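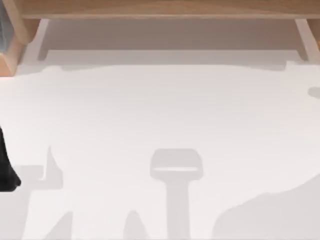 Workcell in simulation, overhead view, left gripper at the edge of the work surface.

Brarnmont shelf-handling project
Progress report to the Baltix automation fund
24th March

Summary for people with other reports to read

We asked for money to teach two arms to work around a shelf without hitting it. We can now report that they hit it. They did so in simulation, where shelves are cheap, and we have spent most of this reporting period finding out why. The cause is known, the fix is in, and the hardware phase has slipped. Details follow in the order we'd rather give them.

What we planned

The plan had the two-arm cell running unattended in simulation first, then moving to the real bench at Leston. The gate between the two was 950 runs in a row with no contact between an arm and the fixed furniture. We wrote that number ourselves, in the proposal, in a sunny mood.

What went wrong

On run 700 the left arm drove its gripper into the leg of the shelf and kept pushing. The collision monitor is supposed to stop everything at first touch. It logged the contact correctly, with a nice clean timestamp, and did nothing else. The arm pushed until the run timed out after 25 seconds. On a real bench that is long enough to break a gripper, a shelf and somebody's confidence in us.

We stopped all runs that afternoon and reset the counter to zero.

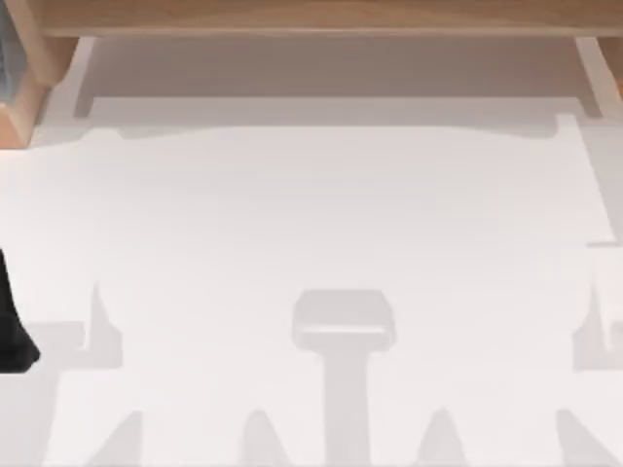

The same cell from overhead. The wide shadow under the beam is the shelf's own.

There were two faults and they had to meet. The first was in the planner. The shelf had been shifted slightly in the model during a cleanup of the scene files, and the planner went on using a saved copy of the old position. It was steering very carefully around a shelf that was no longer there.

The second fault is the one that bothers us. The monitor's stop signal goes through a small piece of software we call Chiu, which passes messages between the safety side and the arm controllers. Chiu drops a message if it thinks it has already sent the same one. An earlier run had ended in a test stop, the record of that stop was never cleared, and so the real stop on run 700 looked like old news. Chiu threw it away. As office behavior this is familiar. In a safety path it is a serious defect, and our review should have caught it before the first run.

We had tested the stop, of course. We had tested it once per session, from a fresh start, under which conditions it works beautifully.

What we changed

The planner now reads the furniture positions from the live scene at the start of every run. If the saved copy and the scene disagree, the run doesn't start. This has already annoyed us twice, both times for good reason.

Stop messages no longer pass through Chiu at all. They go straight to both arm controllers, and each controller has to confirm. If either confirmation is missing, drive power is cut in the model, as it will be on the bench.

The stop test now happens in the middle of sessions as well as at the start, at a point the operator doesn't choose.

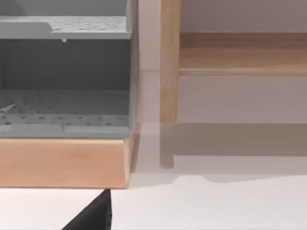 We also went back through every earlier log looking for contacts that were recorded and not acted on. There were 4. All were light brushes that ended on their own, and all had been counted as clean passes, because our counting script looked at whether the arm had stopped and never at whether it should have. The script has been corrected. The figures in our previous report were produced with the old one, and we ask that you read them accordingly, or preferably not at all.

Schedule and money

The move to the bench at Leston is now planned for July. We are not asking for more funds. The time lost is staff time, and we have covered it by putting off the second gripper design, which was behind anyway and is now behind officially.

Still open

We don't yet know how long a stop takes on the real controllers from contact to standstill. The simulated figure is flattering and we don't plan to quote it. Bench measurements will come before any two-arm motion, with one arm powered down and locked.

The run counter started again this week, with the contact limit as written in the proposal. If it goes back to zero you will hear it from us first.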